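Section 3. Setting up the Hoker shelf label printer

Read before you plug in. Takes 15 minutes if the roll is already in, 30 if not.

3.1 What's in the box

Printer, power brick, USB cable, one starter roll (white, plain), small bag with two spare spindle caps. Don't lose the caps. No driver disc, download it from the Weltidach support page.

3.2 Loading the roll

1. Power off. Switch is on the back, left.
2. Press both side tabs, lift the lid until it clicks.
3. Slide the roll on the spindle, labels facing down. If the backing paper is facing down you have it backwards.
4. Push the cap on till it sits flush.
5. Pull 3 labels' worth through the slot, straight. Close lid.
6. Power on, press Feed once. One blank label comes out and stops at the cutter.

CAUTION: The print head is behind the black bar under the lid. Gets hot. Don't touch it, don't scrape at it. Stuck label: power off, wait, peel it by hand.

NOTE: Rolls from the old Burano printer fit the spindle but the gap is different. You will get text printed half on one label and half on the next. Use them up on the Burano or throw them out.

3.3 Connecting

1. Install the driver first. Then the cable. The other way round, Windows picks a generic driver and you have to remove it.
2. Open the label program, Settings, Printer, choose Hoker.
3. Print test page. Should say error 0. If it says error 101 the lid isn't closed all the way, press down on both corners.
4. Darkness at Medium. Only go higher for the silver labels.

3.4 Making a bin label

1. File, New, Bin Label.
2. Line one: what's in it, plain words. BRUSHES, not "cleaning impl. misc."
3. Line two: location code. Aisle, shelf, slot.
4. Leave the barcode box ticked unless the bin is mixed.
5. Save, print one, check it, then print the rest.

Mixed bins get the word MIXED on line one and nothing else. Sort them when you can, relabel after. 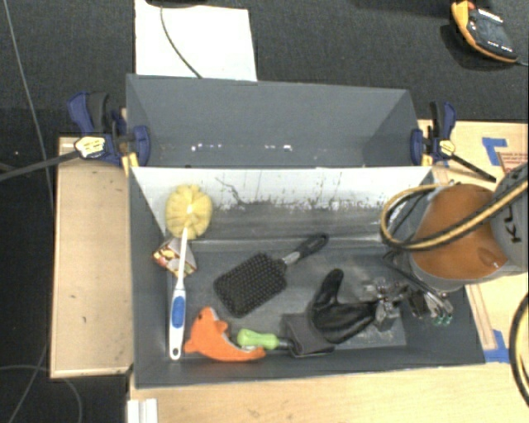 One reader of the last version, Nambiar, wrote in that MIXED on its own is useless once there's a whole row of them, and wants at least a shelf code on line two. Fair point. Put the code on if you have more than one mixed bin per shelf, template will be changed in March.

3.5 Sticking it on

1. Wipe the spot, let it dry.
2. Short side facing the aisle, label top left.
3. Press from the middle outwards.
4. Old label underneath? Take it off first, dont stack them. The scanner sometimes reads thru.

NOTE: Labels won't hold on dusty or greasy plastic. Alcohol wipe, then try agian.

Cleaning the print head: see section 4.

Rev. February 2018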